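Hand-held grippers get table time at Dridlow shared shop

Dec 24, 2022

By Lụa Kim

The robot corner at the Dridlow shared workshop has a pair of working hand-held grippers now. Black, jaws on the front, handle at the back, cables out the rear. Members put them together over the fall, starting in October, and this week it was bench work: a table, a white board taped on top, a blue box and a blue bottle.

Looks simple. Mostly it was waiting on parts.

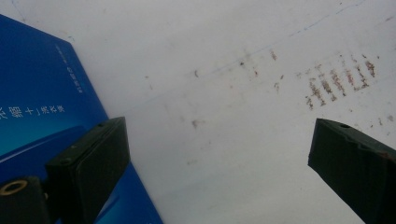 Jaws open over the board, white printing on blue at left.

The build is called Neseck, after nothing in particular. Stavros Zervas drew the first jaw and it was too short. The second was too long and fouled on the bench. The third one stuck. 48 printed parts went in the scrap bin before that, most of them pivots, and the shop is out of black filament till the new year.

Camera views go down the cable to a computer. The idea is that a person does the job by hand with the grippers on, and an arm learns it from the recordings later. The arm is not built yet. Frame stock is on order from Lustley, no ship date.

Task for now is bottle and box. Pick it up, bring it over, put it in one side, go again. Both hands if you can stand it.
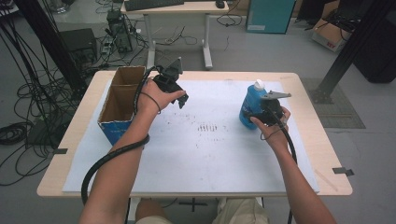
Mebrat Woldegiorgis would like the cables gone before anything else gets added. Wireless is doable, she told the shop meeting, but it means a battery in the handle and the handle is heavy enough allready. She wants to try a belt pack first and see who complains.

No vote on that. It goes on the January list with the wrist strap and the jaw pads.

Grip is the other thing. Smooth plastic is hard for bare jaws, and Zervas has been cutting pads out of bike tube and an old mouse mat. Bike tube is ahead so far. Glue is not holding great on either one.

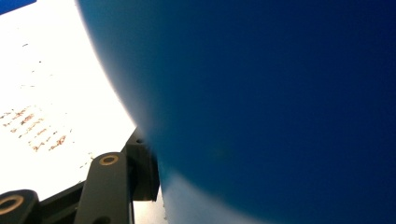 Money is tight but ok. The group has spent $2142 since the start, motors for the arm included, and has enough left for one more order. Hawi Kassa keeps the parts list and asks that people write down what they take, even screws. Especialy screws.

Files for the jaw and the handle go up on the shop drive once the hole spacing is fixed. Dont print the old ones, they are 2 mm off at the pivot.

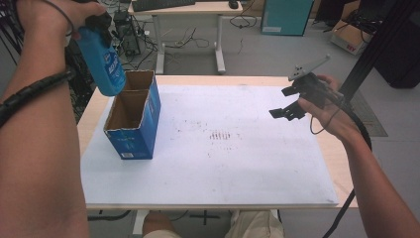

Open bench

Drop in and try a pair over the break. Space for 5 at a time, closed shoes, sign the sheet by the door. Ask for Hawi Gebremichael.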